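Skorkenlow bench thread, because three of you asked how the parts and tools stay put now and I can't fit it in one reply

So the old method was a cereal bowl. Screws in the bowl, memory sticks next to the bowl, coffee WAY too close to the bowl. I did years of computer fixing like that and I'm not proud

Skorkenlow is the repair night, for the new people. Old desktops come in, we open them up, swap what needs swapping and send them home again. Friday evenings, bring a snack

The big change this January is that everything gets a parking spot. Tools live on a gray board on the wall, parts live on a gray plate flat on the table, and the computer gets its own space right beside the plate

Aled Gwynne laid out the holders for us and he is very, very patient. I sent him the same tool drawn on the back of a receipt (twice, two different sizes, both wrong) and he just wrote back "could you measure it please"

I measured it. With an actual ruler! Growth

Rule one, which is really the only rule: if it's in your hand and you need that hand, it goes in its spot. Not on top of the power supply. Not in your pocket. I have washed a memory stick in a pair of jeans and I don't recommend it

Okay bench pics, then more rambling

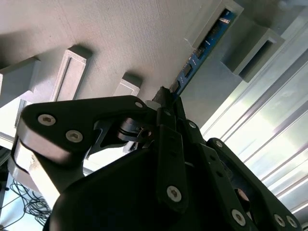
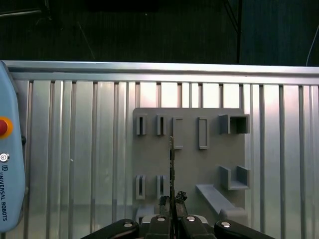
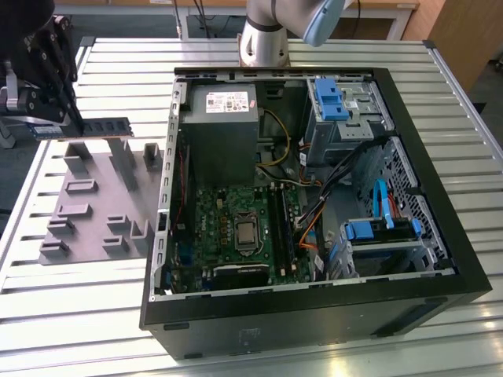 Rekha Nair
@rekha_at_the_bench · Friday

Last one is my favorite. Memory stick over the plate, and the case lying on its side with the panel off so you can get straight down into it. I do love a case lying flat, everything is just easier when you're not reaching in sideways like you're feeding a nervous cat

(also that glossy black shell shows every single fingerprint, bring a cloth)

About the memory since it's the thing people ask for most. Secondhand is totally fine for an older machine! The last stick I bought cost 18 dollars and the machine it went into feels so much nicer to use. Check what your board takes BEFORE you buy. Type first, then size, then speed

And read the label on the stick before you put it in, because once it's standing up in the slot you'll be craning your neck with a flashlight trying to see whether you wrote down the right number

Things I say out loud on memory nights: power off, cord out of the wall, touch bare metal on the case, hold the stick by its edges. Then line up the notch. If it won't go, stop pushing and look at the notch again. It's pretty much always the notch

Wall board, middle picture. The narrow slots are for skinny stuff and the wider open box on the same row is for whatever doesn't fit a slot. I wanted all boxes to begin with and Aled talked me out of it. He was right, a box full of skinny tools is just the cereal bowl again

The slots aren't all the same height either and I've come around to that. You learn where your favorite goes by feel after a couple of evenings

Someone asked if they should buy the Brilex drawer set instead. Sure, if you have the table space! I had one and liked it fine but I kept leaving the drawers open and catching them with my sleeve. Open holders suit me better, that's all it is

Screws still don't have a good home, I'll admit that. I bought a mixed box of 1000 from Vuorinen and now I own every size except the one I need. Current system is painter's tape, sticky side up, with the screws laid on it in the order they came out

Pen on the tape too. "PSU", "drive", "???". There is always a "???"

Oh and label the spots if more than one person uses the bench. I haven't done it yet and I get texts at dinner that say "where does the pointy one go"

If you're making your own, start with 2 or 3 holders for whatever you pick up most and live with them a while. We did the whole plate in one go and then shuffled half of it around the next week. Leave some blank space! You'll want it

Next up is cables, which currently live in a shopping bag of other cables. If you've got a setup you like, send me pics, messy ones very welcome

Editing to add for the person in my replies: no, you don't need to take the power supply out to change memory. Leave it where it is, leave its screws alone, have a cookie

Kettle goes on at seven if you're coming tonight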